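Wisar Opens Its Two-Arm Work Cell to the Public

FOR IMMEDIATE RELEASE

Drikmont - December. Wisar will open the doors of its Drikmont shop this month for an afternoon of live robot demonstrations. Doors at 2 p.m., last group in at 4:30. Free, but sign up first. Space is tight.

This is the second open day at the Drikmont site. The first, in spring, brought in 101 visitors over a single afternoon, more than the shop was set up for. Long line at the coffee table, not enough chairs. This time visitors go through in groups, with a staff member at every station and a set start time printed on the badge.

On show: the two-arm cell, running a sorting and packing job with fruit, baskets and household odds and ends. Visitors will see the arms run by an operator first, then on their own. Same table, same baskets, same items. Staff will stop between runs to take questions and reset.

"People come in expecting a movie robot," said Razia Bugti, who runs the demonstration program at Wisar. "What they get is a machine trying to pick up a pear without bruising it. They stay for that. Last time we had to turn the lights off to get people to go home."

Fruit is a deliberately hard choice. It rolls, it dents, it comes wrapped in foam netting that slides around under the fingers. No two pieces the same size. The netted pieces are where the team has spent most of it's time this fall, and they will be part of every run on the day.

How the cell works, in short. Two arms share one table and each has its own gripper, with a small camera riding on the wrist. The operator's moves are recorded along with what the cameras pick up. Those recordings are used to train the software that later drives the arms. Wisar has logged 271 hours of this since the program began, and the Drikmont crew adds more every working day.

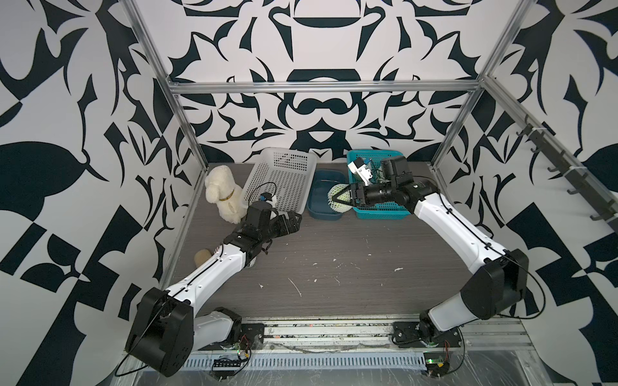 Arsalan Qureshi said the wrist cameras made the biggest difference, that once the software could look right down into a basket the grasping got a lot better, and that he would still like to see it cope with a really full one before he calls the job done.

A full basket is on the program. Last run of the afternoon, items piled in together, both arms working. It may go well. It may not. Wisar will run it either way, in front of whoever is still there, and the team will talk through the result right after.

What else is on:

Try the controls. Visitors 12 and over can take a turn at the operator station. 35 places, handed out at the door, first come first served. Turns are short. Under 16s need an adult with them.

Bench talk. Aqeel Mengal on building and wiring a cell - power, cable runs, frame, camera mounts, what broke and what got replaced. Starts at 3 p.m. Bring questions, the more practical the better.

Software corner. Rukhsana Kakakhel goes over how recordings become a trained model. Plain language, no math on the board. Laptops out for anyone who wants to scrub through recorded runs, including the bad ones.

Jobs table. Wisar is hiring operators and one maintenance tech for the new year. No robotics background needed for the operator posts. Training is paid. Resumes welcome but not required on the day.

The open day is supported by Lashari, a regional produce packer that has been following the work with an eye to small-batch orders, and by Flullance, which supplies the booking system. Lashari staff will be on hand to talk about what packing looks like on there own lines and which jobs they would like help with.

"Our mixed boxes are the slow part," said Wajid Marwat, operations lead at Lashari. "Big runs of one fruit, fine, there is equipment for that. A box with a bit of everything is done by hand and always has been. We're not buying anything yet. We want to look, and we want our line people to look too, because they'll spot things I won't."

Bugti said the plan is to hold open days twice a year from here on and to change the task each time. Folding and kitting have both been discussed. School groups that can't make the December date can ask for a weekday morning visit in the new year; those are kept to one class at a time.

For visitors

Parking at the side of the building, entrance through the gray door. Street parking fills up early. Step-free access throughout. The two-arm cell stays behind a marked line while it is running and visitors are asked to keep bags and coats behind it as well. Photos fine, no flash please - it throws the cameras off. Closed shoes required on the shop floor, no exceptions. Food and drinks in the front room only.

Sign up through the open day page on the Wisar site. Pick a group time, you'll get a confirmation by email. If your plans change please cancel so the place can go to someone on the wait list.

Press

Reporters and camera crews are welcome from 1 p.m., an hour before the public. The cell will be running from 1:15. Interviews with Bugti, Mengal and Kakakhel can be set up ahead of time, and Marwat is available by phone in the morning. Crews bringing lights should tell us beforehand so we can test with them.

About Wisar

Wisar builds and runs small robot work cells for handling and sorting jobs. The company is based in Drikmont.

Press contact: Razia Bugti, Wisar demonstration program

- ends -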